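Week 2 — Faults, near misses, and writing them down
Robot Handling Lab, handout to go with the talk
Notes by Siham Radwan, 11 September 2021

Bring this to lab. There is a sheet to fill in at the end and you will not have time to read all of it there.

Today: the cabinet door fault. One failure start to finish, because you learn more from one case than from a list of error codes. Then the rules for working near the gripper, then the write-up.

1. What happened

Background first. Over January we ran the door task at the Pemorside site. Small cabinet on a table, two doors, arm has to open one, put a book on a shelf, close the door. People showed the task by hand with the hand-held grippers, then the policy trained on those recordings ran on the arm. The software doing the running was Lamrani, our in-house controller. Safety stop box from Flonado.

Run 34. Door opening went fine. Arm took the handle, swung the door, let go. Then on the way to the shelf the finger caught behind the handle on the way past. Controller saw the arm was not where it should be, and did what it was told to do when that happens — pushed harder. Cabinet came forward on its legs. Legs are short and it is a tall thing, so it tipped. Force limit should have tripped well before that. It didn't.

Somebody hit the stop by hand. Cabinet landed against the arm and not on the person, which was luck and should be written down as luck.

Damage: one bent hinge, one cracked finger pad. No injury. Still counts as an incident. A near miss gets the same form as a hit.

2. Why the limit did not trip

Three things had to go wrong together. Go through them slowly, this is the part that comes up again in week 5.

a) The limit was set too high. Set to 60 newtons for an earlier task (pressing lids onto tubs) and never set back. The settings file had no note of who changed it or when. Nobody on the day looked, the screen just says "force limit: ON". On is not a number.

b) The filter. Force reading is smoothed before it is checked. Smoothing window was long so that small bumps would not stop the run. Fine for bumps. For a catch, the real force climbs fast and the smoothed one crawls up behind it. By the time the checked value gets near the limit the cabinet is already moving. And once it is moving the force DROPS, so the check may never trip at all. Read that twice. A thing that falls over does not push back.

c) The recovery rule. "If behind on position, raise effort." Written for a sticky joint. Makes sense for a sticky joint. For a caught finger it is the worst thing you could do.

Take any one of the three away and run 34 is a boring pause and a reset. That is the usual shape of these. Don't stop your write-up at the first cause you find.

3. What the recordings had to do with it

A person doing the task by hand feels the catch. They back off without thinking, wiggle free, go on. So there were catches in the training recordings, we went back and found 13. But the recording holds camera views and hand motion. No force. What the policy saw was a small wobble near the handle and then the task going on as normal.

Worse, before training we had a cleanup step that cut out "hesitation". Guess what a wobble near the handle looks like to a script hunting for hesitation. All 13 were trimmed. The one useful lesson in there about how to get out of trouble, and we threw it away as noise.

So: demonstrations with mistakes in them are worth keeping if the mistake gets fixed in the same take. Tag them. Do not delete them to make the set look tidy.

4. The open door problem

An open door is a moving obstacle that the robot itself has made. Closed cabinet is a box, easy. Open it and you have a panel sticking out at whatever angle it was left, with a handle on it that makes a hook. The planner at Pemorside kept the closed shape all the way through the run. As far as it knew the space in front was free.

Look at the left door and its long black handle, and how near the handle is to the edge of the door. Then think about the path to the white lower shelf with the gripper coming in from the front.
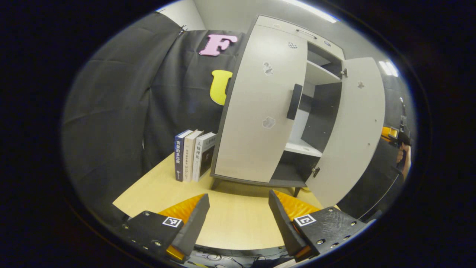 Waltari left a comment on the draft of these notes: the handle is a red herring, you would get the same tip-over from a finger caught on the edge of a shelf or under the top of a door, and if students go away thinking "watch out for handles" they will fix the wrong thing. Clamp the cabinet down and lower the limit first, then worry about shapes.

Fair, and I have moved clamping up the list. I still want the open door in the planner. With only a clamp and a low limit you get a safe robot that stops every other run, and then someone gets fed up and raises the limit. Which is how we got the 60 in the first place. Both, please.

5. Rules for lab

— Read the force limit out loud as a number before the first run. Partner writes it on the sheet.
— Furniture gets clamped or strapped to the table. Weight on the bottom shelf does not count as clamped.
— One person holds the stop and does only that. Not the laptop, not a phone.
— Stay out of the side a thing would fall toward. For a cabinet being pulled, that is the front.
— Never reach in to free a caught finger while the arm is powered. Stop, wait for the brakes to click, then release from the panel. The arm can hold a load for a while and then let it all go when the finger slips out.
— After any stop, check both hinges by hand and the finger pads by eye before going agian.
— Hand-held grippers: the fingers pinch too. Thumb out of the linkage.

If you change a setting for your task, change it back. Put your initials next to it either way.

6. What was changed after

Limit now 13 newtons for door tasks, stored with the task and not with the machine, so it can't carry over. Second check added on the raw unsmoothed signal, only looks at how fast it climbs. Recovery rule turned round: behind on position with force rising means stop, back up 2 centimeters the way you came, try once. If it catches again, stop and call a person. Planner takes the door angle after each opening move.

Still open: none of this handles a slow drag. If the cabinet slides gently, force stays low the whole time and both checks are happy. Clamps cover it for now. Ideas welcome, it would make a good project for someone.

7. For next time

Write up run 34 as an incident report, one page. Use these headings:
What was expected
What happened, in order, with no causes in it
Causes (more than one)
What would have caught it sooner
What you would change, and what your change might break

Keep the second heading clean. Most reports I get have "the operator failed to" in the first line and after that no one is looking for anything else. Say what was set, what moved and what was done.

Also read the settings file print-out in the folder and find the other value that was left over from the tubs task. There is one. It did not matter in run 34 but it would of mattered with a heavier door.

Reports in the tray by the start of next lab. Late ones go to the bottom of the pile.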